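Genow G4 gripper: replacement finger set

Part 400-16. Fits all Genow wrists sold by Kilach. Supplied as a full set, with screws.

Please read this before ordering, particularly if your fingers came from the Chisholm batch shipped in February. On those, the pivot pins can creep outwards under side load. The gripper carries on reporting a firm hold, cheerfully, while the part it was holding is on its way to the floor. Our own test cell at Zolcombe, which strips old desktop PCs, found this out by dropping a drive 2 metres.
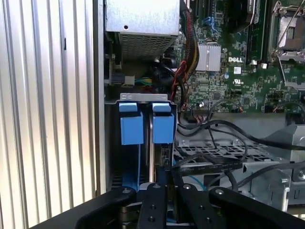 A loose pin inside a computer case is a small bit of metal with a whole motherboard to choose from. Cut the power and find the pin before you restart. The software will tell you all is well. It said that last time.

The new set has longer pins with a locking collar, tested to 400 hours. Chisholm sets are swapped free of charge, and we pay the postage both ways. Don't glue the old pins. We have seen the results.

Spare screws sold separately, in bags of 16.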